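Home Explore Threads Saved Log in

Fadime Kahraman

OK so I sold my car in September and I have been riding the bus in Trimcombe ever since, and people keep asking me how it's going, so here's a thread. Short version: pretty well! Long version below, get a snack.

First, why. The shop (Ersoy, they've always been straight with me) quoted me $1,340 to fix the transmission mount and a bunch of stuff under it I can't spell. The car was worth maybe a little more than that on a good day. I sat in their waiting room with the bad coffee and thought, do I even like driving?

I do not like driving. I've never liked it. I learned at 16 because everybody did and then I just kept going.

So I sold it to a guy who wanted it for his son, cleaned four years of receipts out of the door pockets, and walked home feeling like I'd left the stove on.

Week one was rough. I didn't know you have to pull the cord a whole stop earlier than you think. I rode past my own street three times. The third time the driver said "see you tomorrow" and he was right.

Route 2 is my main one. It goes past the high school, the pharmacy, the long nothing stretch by the water tower, and then downtown. It comes every 20 minutes until 7 in the evening and then once an hour. That "once an hour" has changed my whole social life.

I now leave parties at 8:40. I'm just the 8:40 person. My friends start handing me my coat at 8:30 and I've decided to find that sweet.

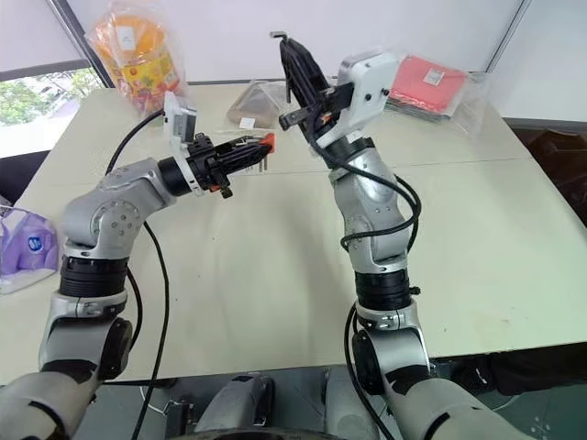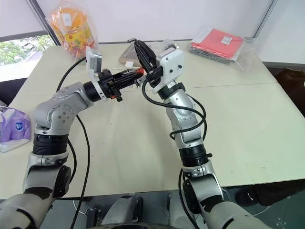
The app is called Prollum and I have feelings about it. It's good at telling you where the bus is. It's terrible at telling you where the bus is going to be. There's a little green dot that will sit on the bridge for six minutes and then teleport to your stop while you're still tying your shoe.

What I do now is watch for the dot to reach the pharmacy and walk out the door right then, no matter what the countdown says. Haven't missed one doing it this way.

Groceries! Everyone wants to know about groceries. I used to do one giant trip every other weekend and throw out a sad amount of lettuce. Now I go for two bags at a time, twice a week, on the way home. I carry a backpack plus one tote and anything with a handle is a bonus.

Things I no longer buy without a plan: watermelon, cat litter, the big detergent. My sister brings the litter when she visits and I pay her in dinner.

The stop where I change buses is right in front of Grolerine, which is a bakery, and I would like the city to know this is a trap. They bring out the cheese rolls at 5 and my transfer is at 5:10. I'm going to have to start counting those as a transportation cost.

Money stuff, because I know some of you are only here for that. Between insurance, gas and parking I was spending way more than I ever admitted out loud. A monthly pass plus a cab home now and then is a lot less. I put the difference in a separate account and last I looked there was $789 in there - more than I've saved on purpose in years.

Bad parts, since I promised a few of you I'd be fair. Rain. The shelter at my stop has a roof and one wall and the wall is on the wrong side. Also dentist appointments. My dentist is out past the county line and getting there by bus takes two transfers and most of a morning. I might just get a new dentist.

And I miss singing. I used to sing so loud in that car. You can't do that on the 2, or I guess you can, there's a man who does it, but he's got a much better voice than me.

What I didn't see coming is how much I read now. I'd gotten to where I finished a couple of books a year and I'm on my fifth since selling the car. Bus reading is the best reading, there's nothing else you're supposed to be doing.

A few of you asked if I'd buy another car. Maybe if I move, or if they cut the evening service again (please go to the meetings if you live here, they do read the comment cards). For now I'm good.

Drop your bus questions below and I'll get to them tonight. After 8:40, obviously.

Recent from Fadime Kahraman
Best shoes for standing at a bus stop in slush
I tried to return one sock
Cheese roll rankings, updated
What I'm reading on the 2 this month
Does anyone in Trimcombe fix umbrellas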